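Buying a two-arm bench: questions I keep getting

I put together the kitchen-prep bench at our Tanstead shop, and people planning their own write in with pretty much the same questions every time, so I'm collecting my answers in one spot.

Do I need two arms right away?
If the job is moving vegetables from a basket to a bowl, one will get you a long way. I went with two since I wanted one arm on the produce and the other near the knife. If money's tight, buy one arm but get a rail long enough for both. Swapping the rail later means unbolting everything, and I hated doing it!

What did the bench cost, without the arms?
Our frame, rail, mounting plates and wall panels came to $1,138 with shipping. The arms are their own line in the budget, and please keep them that way, or your boss will compare your total with somebody else's and you'll spend a whole Saturday explaining.

What do people forget to budget for?
Cables. Clips. Spare fingertips. I set aside $151 for small stuff and spent all of it before the first real task ran. Lighting too – I reused two lamps from the Irgate office, so I can't give you a fair price there.

How much for cameras?
I paid $784 for the wrist cameras, their mounts and the longer cables (I bought short ones first, don't ask). Get the mounts from the same place as the cameras if you can.

Real food or plastic food?
I started with plastic and a few real things from the store down the street. Up to 30 dollars a month covers it. Plain bowls, baskets and cutting boards from a discount store are fine, and I like mixed colors.

Is a real cleaver a good idea?
Talk to whoever handles safety at your place before you order one. Ours goes in a locked drawer overnight and no hands go inside the enclosure while the arms have power. Get the emergency stop in the first order, please.

How big should the table be?
Tape it out on the floor first! Put down the basket, the board and the bowl, then leave room for both elbows to fold. My first sketch for the Curkuscombe bench looked roomy on paper and would have had the arms bumping all day.

How long should I plan for setup?
Mine took most of July, including waiting for one bag of bolts. I'd plan the wiring as its own job, with its own days.
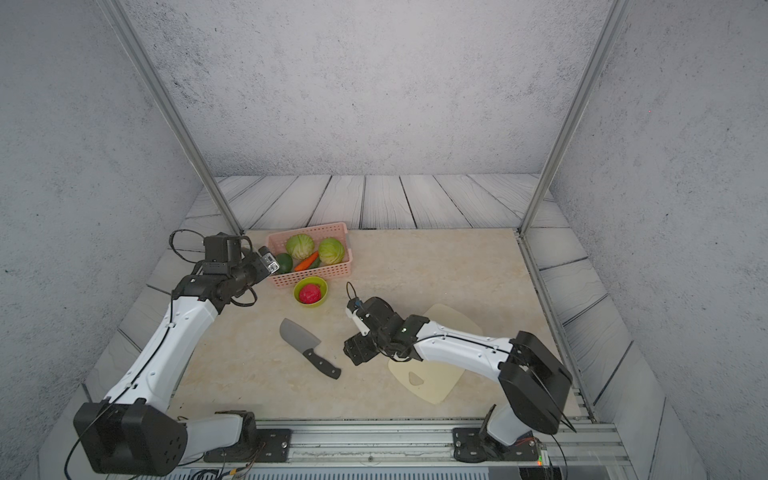

Steinarsdóttir

Got a question I missed? Send it over with your table size and a rough budget, and I'll add it to the page.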